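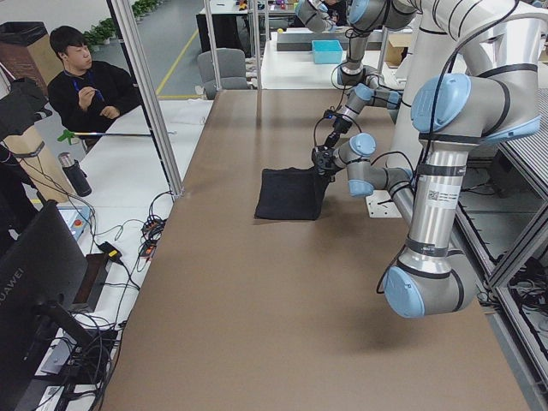 Holbridge will start separate kerbside collection of household textiles in September, the town council confirmed in a notice dated Jun 20, 2021. The service covers clothing, bed linen, towels, curtains and fabric bags, and replaces the banks at the Lotitz Road car park. Items must be dry and free of paint, oil and solvent. Colour makes no difference to acceptance, and a plain black cloth goes in the same sack as printed or pale items. Shoes are accepted only if tied together in pairs. Duvets, pillows, carpet and foam-backed upholstery are excluded and should still be taken to the household waste site.

Each address will receive a roll of clear sacks with a printed band. Sacks are to be put out beside the recycling box by 7 am on the normal recycling day, once every 3 weeks. Crews will not take textiles in any other kind of bag. The maximum weight is set at 7 kg per sack, with a limit of two sacks per household per round. Residents of flats with shared bin stores will use a lockable container, to be installed before the first round. 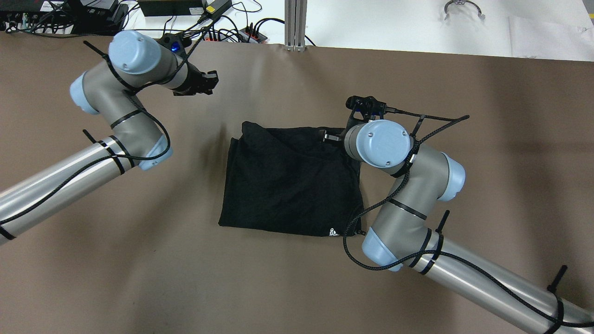
Collected material will go to the Lasance depot on the Steinbach estate, where it will be weighed, sampled for moisture and separated into two streams. The first is rewearable clothing, graded by type and condition. The second is material for recovery, which is divided again by fibre content. Cotton with no more than a small share of elastane is cut for industrial wipers or pulled back to fibre. Wool is kept apart throughout. Mixed synthetics, for which there is less demand, are baled and sold for insulation and mattress filling.

Lasance was awarded the contract for 3 years, with an option to extend by a further 2. Under its terms the firm pays the council a fixed rate per tonne for the rewearable stream and makes no charge for the rest, provided that contamination stays below the agreed level. Loads above that level can be rejected at the weighbridge, and the cost of disposal then falls on the council. The notice does not state the rate.

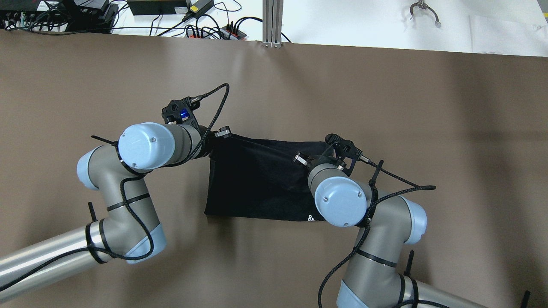 A trial held last year in two wards produced 188 tonnes. Moisture was the main cause of rejection, followed by food waste and by single items too large for the sorting line. The clear sack was adopted as a result - the trial used an opaque one, and crews had no means of checking the contents before loading. The printed band carries the list of accepted items, which in the trial was supplied only as a leaflet.

The change also affects the existing textile banks. Those on council land will be emptied for the last time at the end of August and removed shortly afterwards. Banks on supermarket and church premises are operated under private agreements and are not part of the scheme. The charity shops in Holbridge town centre will continue to accept donations in the usual way, and the council asks that clothing in good condition be offered to them first.

Zips, buttons and fastenings may be left on. Garments need not be ironed, but they should be clean, and pockets should be emptied. Torn or worn-out items are accepted in the same sack.

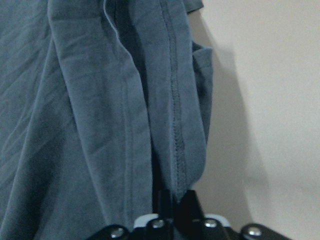

Dates and replacement sacks

Round dates will be printed on the autumn collection calendar, delivered with the sacks. Replacement rolls will be held at the library and at the Lotitz Road office during opening hours. Missed collections should be reported within 2 working days.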